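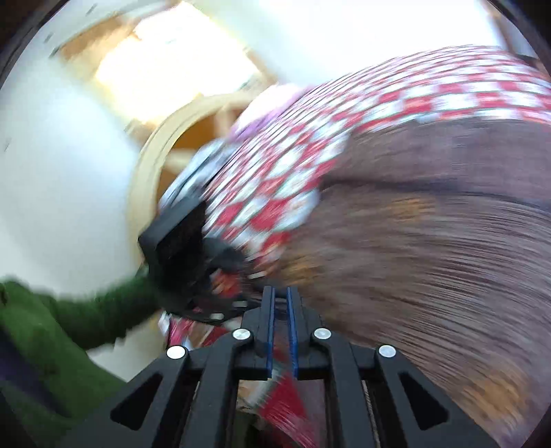 Red-and-white checks with small green accents: patterned cloth comes into its own in December.

The Cloth Drawer Earns Its Keep

12/31/24

By the last day of the year, most homes in Dovton have the same pile somewhere. It sits on a chair or the end of a bed, and it is made up of the cloth that came out for the holidays: table covers, napkins, gift wraps, drawstring bags, the runner that only fits one table. Somebody has to decide where it goes.

Cloth wrapping has been gaining ground here for several winters. The fabric counter at Omerović, on the Sudbridge road, sold 3,538 yards of holiday checks and plaids last year and 3,580 this year. Most of it went out in short cuts, the kind people buy for bags and wraps. Longer cuts for tablecloths held steady.

The appeal is simple enough. A yard of checked cotton costs more than a roll of paper, but it comes back out the next year. It goes around odd shapes without tape. A box with sharp corners, which will poke through thin paper on the way to the car, can be rolled into a square of cloth and tied off in less than a minute.

The trouble starts in January. Paper goes out with the recycling. Cloth has to be washed, dried, folded and found again eleven months later, and plenty of it ends up at the bottom of a closet under the sleeping bags.

Households that have done this for a while tend to sort by size before anything else. Big table covers go at the bottom of the bin, folded in quarters and then in thirds. Bags go flat on top with their cords tucked inside. Small squares are easiest to keep when they are rolled, and a shoebox holds plenty of them.

Washing is worth doing first, even for pieces that look clean. Candle wax and gravy both set over a summer in storage. Reds should go in cold water by themselves the first time, especially next to white. A new red check can turn its own white squares pink, and there is not much to be done about it afterward.

Fabric also makes decent packing material. Ornaments, candleholders and small hard pieces with edges can be tucked into the folds of a tablecloth and stored that way -- one bin in place of two. The drawback is that the cloth comes out creased, so it is better to use the second-best one.

At the Sudov hall, a swap table for holiday linens will be open for 4 afternoons in the new year. Last winter it ran 7, and the final few were slow. Pieces should be washed and free of pins. Single napkins are welcome, and so are scraps big enough to go around a jar of jam.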